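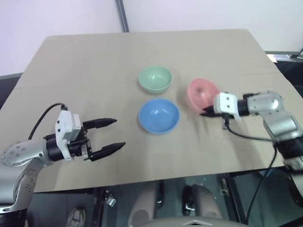
Evaluación del kit bimanual Sernberg

El equipo se examinó en tareas de manipulación de vajilla pequeña, con cuencos de cerámica sobre cartón. La pinza de dos dedos abre con amplitud suficiente para este menaje. El manual, de 18 páginas, resulta escaso en lo relativo a la calibración – carencia ya comunicada a Pimis, distribuidor del kit. El precio asciende a 2367 euros. Se recomienda su adquisición para docencia.

Informe: Dragica Perić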